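From: Muthoni Rweyemamu
To: Lolar fan list
Subject: Re: Ustyna leaving Sendholm?

Tahsin Kodikara wrote:
> Has anyone got a source for the story that Ustyna Palamarchuk
> is out of Sendholm before the second season? My sister saw it
> on a gossip page and I can't find it anywhere else.

Tahsin, it comes from one paragraph on Grerkon, which had it from an unnamed crew member. Her agent has said only that she is "reading other scripts", and every actor says that between seasons.
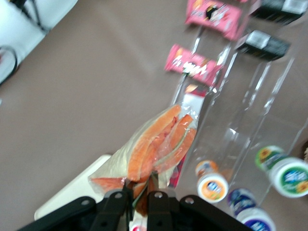
Dried fruit in its bag, white tray or board at left.

What I know for certain:

1. She was at the Gape premiere in March with Yurii Bilyk, and they did the photo line together. He told the press he'd be back on set by winter and she nodded along.

2. Her contract was for 2 seasons. That was in the original casting notice, which I still have.
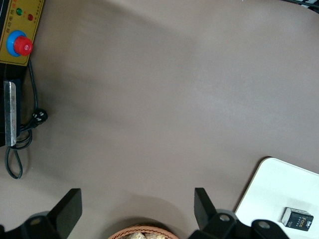 3. Hiyori Ikeda has been cast, but as a new character. The Grerkon piece called her a replacement and later changed the wording without a note.

The petition to keep her is at 625 signatures and the organisers want 3000. I haven't signed – it seems early to be petitioning over a rumour.

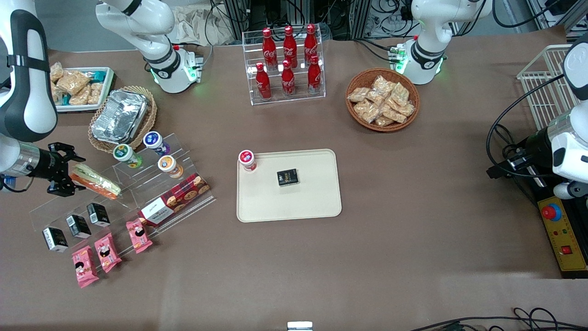 If she does go, I'd expect the studio to say so before the new trailer. Tahsin, could you ask your sister which page she saw? If it's older than the Grerkon paragraph I'd like to read it.

Muthoni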